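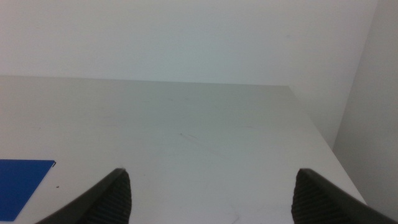 To: Stosisley Library District, Branch Services list
From: Office of Records and Circulation
Subject: Re: Overdue notices and the October changeover

The Office has received several replies to its earlier message and is answering the one quoted below on the list, as it raises points that apply to every branch.

> The Salinas branch has read the notice on the new overdue schedule.
> We understand that the first reminder will now go out 4 days after
> the due date. Our desk staff would like to know whether this applies
> to items borrowed from Teller under the shared lending agreement, and
> whether patrons who receive notices by mail will be treated the same
> way as those who receive them by email. We also have 91 accounts
> marked "hold notice" and do not know who set the mark or whether it
> should be kept.
>
> Salinas Branch, Circulation Desk

Items borrowed from Teller remain under Teller's own schedule. Branches should not send a district reminder for these items, even when the system shows them as late. Patrons who ask about a Teller item should be given the phone number printed on the paper band around the item. Please leave the band in place when the item is checked in.

Mailed and emailed notices will be prepared on the same day. The district prints mailed notices in lots of 1000, and a lot may include patrons from more than one branch. A patron who receives notices by mail will not be charged a late fee for the days the notice is in transit. The circulation system does not make this adjustment, so desk staff must enter it by hand under "Other credit."

With regard to the accounts marked "hold notice," the mark was used before the Sturow branch joined the district, and its meaning differed from one branch to another. At Sturow it meant that a patron was away for the season. At Salinas it appears to have been used for returned mail. Branches are asked to review each marked account, confirm the mailing address where possible, and remove the mark. Accounts that cannot be confirmed should be sent to this Office on Form 4, with the card number and the last date of activity. Please do not include borrowing history on the form.

The revised desk guide will be placed in the shared folder before the changeover. Printed copies of the previous guide should be recycled at that time. The section on lost items has not changed.

Further questions may be sent to this list or to the Office directly. Questions concerning an individual patron's account should not be sent to the list.

Office of Records and Circulation
Stosisley Library District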